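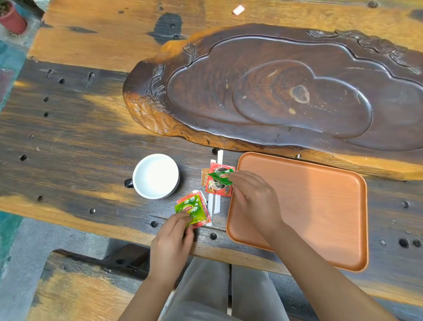

Ticket 1853 — guest tray layout, tea room, Drukdale house
Opened: Tuesday
Status: closed
Related: 1244 (tray size)

Issue: The welcome tray comes out differently on each shift. Sachets overlap, straws roll across them, and guests mix up the two green Lipton envelopes.

Setup: Orange rectangular tray with raised lip, on the table with the carved tea tray. Per guest set: two Lipton, two Nescafé, two sugar, two straws. The mug stays off the tray.

Attempt 1: Everything in one row. Rejected, too wide for the tray.

Attempt 2: Sachets turned 90 degrees and stacked by type. Fits, but the lower sachet in each stack is hidden.

Attempt 3: Three rows of two on the left half. Tea at the top, jasmine left and green right. Coffee in the middle, sugar at the bottom. Straws upright on the right half. All labels readable from the front.

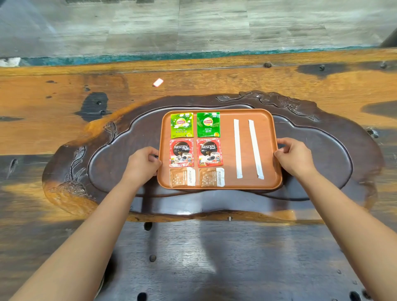

Which item goes down first?
The jasmine tea, top left. Every other position is measured from it.

Remaining fault: the straws drift if the tray is tilted. Carry it level with both hands and straighten them after setting it down — Todurent liners were considered and declined.
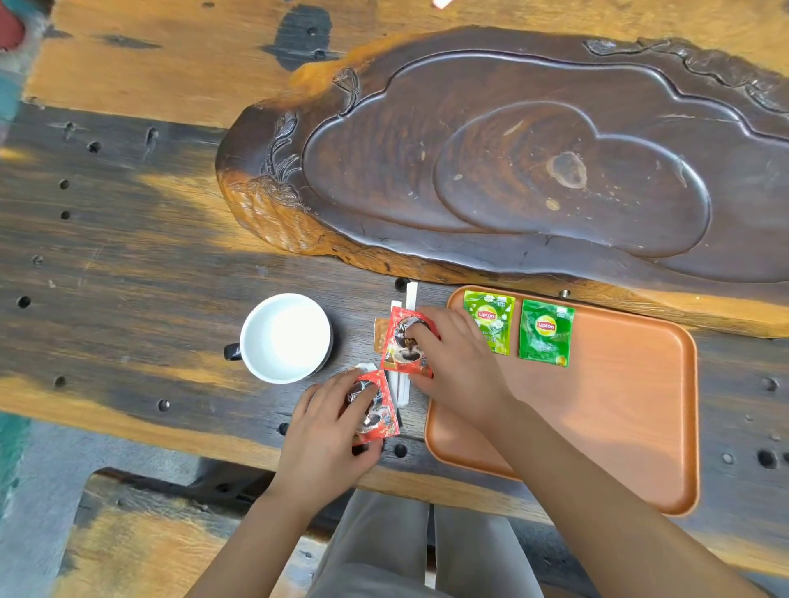

The Vumov layout card now specifies attempt 3. Start with the tea pair, close to the top lip, leaving the right half clear. Card to be copied to the Pasaribu rooms in September. No further action on this ticket.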